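Looking after a pale wood table – quick notes

Posted by Annapurna Alva, June 27, 2019

Filed under: Kitchen, Furniture, Cleaning

Right, a few of you asked about the table after the last post so am writing this up fast before the school run. Pale wood, lots of grain, used for every meal plus homework plus sewing. Had ours eight years. Still looks decent.

Daily wipe

Cloth wrung out till it hardly drips. Warm water, one small squirt of washing up liquid in the bowl, not on the table. Go with the grain. Then a dry tea towel straight after, don't skip that bit. Most of the cloudy patches I've had came from leaving it to dry by itself.

No spray with bleach in. No scourers. Not even the "soft" side, which isn't very soft once it's a week old.

Crumbs first, by the way. Dry brush or the side of your hand. Wet crumbs turn to paste and get pushed into the grain and then you are there with a cocktail stick.

Clear it properly once a week

Everything off. Fruit bowl, post, salt, the lot. I put it all on a tray on the floor so it goes back in one trip. Then get your eye down low, level with the wood, and look towards the window – rings and sticky bits show up that you'd never see standing over it.

If one end sits in the sun it will go a different colour to the rest. Move the fruit bowl about or you end up with a circle. Turn the whole table round in October, takes two people and a minute.

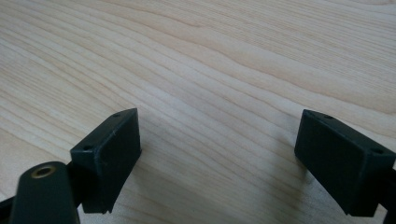
Anyway, rings. White ones are usually in the finish and will often shift. Try a dry cotton cloth over the mark, iron on low, few seconds, lift, look, repeat. No steam! Dark rings have gone into the wood itself and want sanding, so have a think about wether you can live with them. I live with two.

Scratches

Light ones: rub half a walnut over, leave it, buff. Only makes them less noticeable, doesn't fill anything. Deeper ones, I use a wax stick, the Driris one in the palest shade. Go lighter than you think, you can't really go back the other way. Scrape off the extra with an old loyalty card.

Sanding and oiling

Only if yours is oiled. If it's varnished or lacquered, stop here, oil just sits on top and goes tacky. Drop of water in a corner will tell you – beads up for ages, probably sealed. Soaks in and goes dark, probably oiled or bare.

Sand by hand, block and paper, always along the grain. Where the pattern swirls into ovals just keep going the long way of the board, don't try to follow it round. Vacuum, then damp cloth, then let it dry overnight.

Thin coat of oil. I like the Bidilum clear, it yellows less than the last tin I had. Wait 8 minutes, wipe off everything that hasn't gone in. Then do it again next day. Two thin coats, never one thick. Lay the rags out flat outside to dry, oily rags in a heap can catch fire, seriously.

Things I keep in the drawer

Two cotton cloths, the wax stick, felt pads for under lamps and pots, a bit of fine paper folded up. Coasters too, tho no one uses them.

Hot pans go on a trivet. A folded tea towel isn't enough, found that out with the lentils.

Next time: chair legs and how to stop them squeaking. Need to buy glue frist.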